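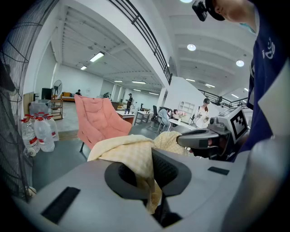

Costume sizes and why they come back – notes for the Thursday session, 2:15 slot, twenty minutes plus questions

Start before the latecomers have sat down. They'll miss my name and the name of the shop, and they can live with that.

I'm Sharada Raju and I buy children's costumes for Diketti. Pirates, knights, astronauts, a dragon with a tail that gets shut in car doors. We sell online and from one small store in Kildale. I've been doing this long enough to have opinions about elastic.

Give them the bad number first. Last October we shipped 2,610 costumes and got 1,054 of them back. Pause. Someone will whistle, someone always whistles. Then say that 754 – no, check this – 1,754 is how many we shipped the October before, so growth was lovely and most of it came home again in a padded bag.

Reasons given on the return slip. Read a few out in a flat voice:
"Too small."
"Too big."
"Too small" (same costume, same size, same week)
"He is a dog now."

The last one we can't fix. A five-year-old who was an astronaut on Monday has moved on, and the shop has to accept that. Keep this short, it gets a laugh but it eats two minutes if I let it.

The age label. This is the main part, so slow down. Nearly every costume in the trade is sold by age: 3 to 4, 5 to 6, 7 to 8. Parents believe it. My sister has two boys, eleven months apart, and the younger one has worn his brother's shoes and refused to give them back. Age tells you when the cake is. Height, chest and the length from shoulder to crotch tell you if the knight can sit down.

Shoulder to crotch gets its own minute. One-piece suits fail there first. A child can be the right height and still walk like a cowboy because the body of the suit is short. Hold up the Zondel astronaut and pull it from both ends. Don't pull as hard as in rehearsal.

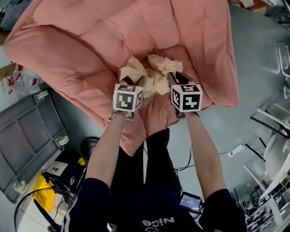
What we changed, in the order we did it, including the one that was a waste of money.

We measured the clothes ourselves. Elínborg Hafstein from our warehouse took a tape and a pot of coffee and went through the whole range. The suppliers' charts were close on the capes. On trousers they were closer to fiction. One pirate came in three sizes and two of them had the same waist.

We put the measurements at the top of the product page, in inches, over the size menu. They'd been in a tab called "More info," where things go to be left alone.

We paid for a sizing quiz. It asked parents seven questions and then recommended the size they'd have picked anyway. It's gone. If anyone from the quiz company is in the room, the colors were nice.

We asked people to measure the child over whatever goes under the costume. In a lot of places that's a winter coat. A slim vampire over a ski jacket is a different shape of vampire. This one line on the page did more than I expected it to, and I wrote it in a hurry at lunch.

We went from three sizes to 4 on the best sellers. Ulloa, who make our knights, said no twice and then yes when we agreed to take the odd size in plain gray only. Everyone's knight is gray. I count that as a win and so, I think, do they.

Masks and hats: skip if it's past 2:30. If there's time, say one thing, that head size hardly changes between five and eight, so stop buying three hat sizes and spend the money on better chin straps.

Fabric. Don't get drawn in. If a costume has stretch panels at the sides, it forgives a lot. If it's stiff satin it forgives nothing, and it creases if you look at it.

Water. Drink some. Then questions.

They'll probably start with this one, so have it ready.
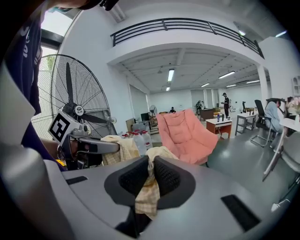 Should a parent size up if a child falls between two sizes?

Size up on two-piece costumes, where the trousers can be rolled and the waist pulled in. On a one-piece with attached feet, go by the body length and leave the age label out of it, as extra length at the ankle is a trip hazard on stairs.

Others I may get:

Free returns. We still offer them. We tried charging for a month and sales dropped faster than returns did.

Adult costumes. Wrong person, I stop at age twelve.

Do we resell what comes back? Only if the tags are on and it doesn't smell of chocolate. Elínborg does the smelling. She has asked me not to say that, so see how the room feels.

Handouts are the measuring sheet, single-sided, on the table by the door. Get the Zondel astronaut back from whoever is wearing it.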